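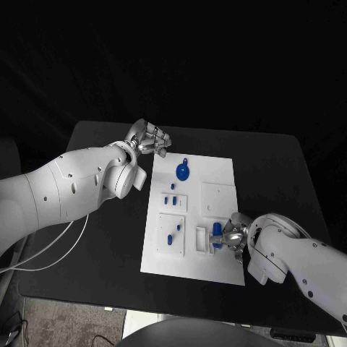 El ajuste entre una espiga y su alojamiento depende de tres cotas: el diámetro de la pieza macho, el del taladro y la profundidad útil. Medir solo la primera es el error habitual en el taller doméstico. Conviene además distinguir las piezas móviles de las fijas por color, como en el tablero blanco de arriba, donde las piezas azules se separan a simple vista de los soportes blancos. En un banco oscuro, una base clara cumple la misma función: los bordes se leen mejor y una pieza pequeña caída sobre ella se localiza antes.

## Medición previa

Tomar el diámetro de la espiga con calibre en dos direcciones perpendiculares y en ambos extremos. Las varillas de madera comerciales rara vez son redondas; la humedad las ovala. Si la diferencia entre las dos lecturas supera 0,2 mm, descartar el tramo o pasarlo por una placa calibradora.

Para el taladro no sirven las bocas interiores del calibre en diámetros pequeños, ya que dan una lectura inferior a la real. Se usa como patrón el vástago de una broca nueva, comprobado antes con micrómetro.

## Holguras orientativas

| Tipo de unión | Holgura sobre diámetro |
|---|---|
| Espiga encolada, madera blanda | 0,1 mm |
| Espiga encolada, madera dura | 0,2 mm |
| Pasador desmontable | 0,3 mm |
| Pieza impresa en plástico | 0,4 mm |

Los valores corresponden a diámetros de 6 a 12 mm. En piezas impresas, el primer estrato suele ensancharse contra la cama; se elimina con un chaflán de 0,5 mm hecho a cuchilla o con un avellanador girado a mano.

## Taladrado

1. Marcar el centro con punzón. En madera de veta marcada, usar broca de tres puntas.
2. Fijar la pieza con dos sargentos. Uno solo permite el giro.
3. Ajustar el tope de profundidad a la longitud de penetración más 2 mm. Ese espacio recoge el exceso de cola.
4. Taladrar en una sola pasada, sacando la broca una vez a media profundidad para evacuar viruta.
5. Soplar el alojamiento y pasar una escobilla de nailon.

Con taladro de mano, la perpendicularidad se controla con una escuadra apoyada junto a la broca, primero de frente y luego de costado. Agustina Troncoso, que revisó estas notas, prefiere una guía de bloque con casquillo de acero. Es más lenta de colocar, pero da mejor resultado en series.
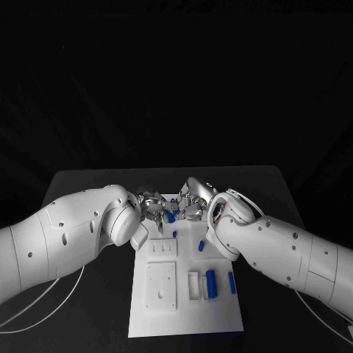

Una serie larga exige también revisar el casquillo. Tras 48 taladros en roble, el nuestro presentaba un desgaste visible en la boca de entrada y la broca empezaba a cabecear. Se sustituyó por otro del mismo diámetro interior y el problema desapareció.

## Inserción

La espiga entra recta o no entra. Si se atasca a media carrera, no golpear: retirar con un giro corto en ambos sentidos y comprobar la boca. Casi siempre hay una rebaba. Un chaflán de 1 mm a 45° en la punta corrige desviaciones pequeñas y evita que el canto arranque fibra.

Para pasadores desmontables, frotar con parafina sólida. El aceite mineral hincha algunas maderas y mancha las caras vistas. En plástico no se aplica lubricante; se repasa la pared con lija de grano 400 enrollada en una varilla más fina.

En espigas encoladas, el acanalado longitudinal deja salir el aire. Si la varilla es lisa, hacer dos surcos opuestos con el canto de una sierra de costilla. La cola se aplica en la pared del alojamiento, con un palillo plano, y solo una película en la espiga.

## Secado y comprobación

- Mantener la presión el tiempo indicado por el fabricante de la cola.
- No mecanizar el conjunto hasta pasadas 36 horas. La humedad de la cola hincha la zona de la junta; si se lija antes, queda un rehundido al secar.
- Comprobar la alineación con regla metálica antes de que la cola agarre. Después ya no hay corrección posible sin serrar.

## Almacenamiento de varillas

Guardar en horizontal, apoyadas en toda su longitud, lejos de la pared exterior. En nuestro taller de Ullgate, las que pasaron el invierno de pie en un rincón salieron en marzo con una flecha de varios milímetros. Se aprovecharon cortadas en tramos cortos.

Etiquetar cada haz con el diámetro medido, no con el nominal. Una varilla vendida como de 8 mm puede dar 7,8, y esa diferencia basta para arruinar una unión calculada con la tabla anterior. Los restos de menos de 30 mm se guardan aparte para tapar taladros equivocados.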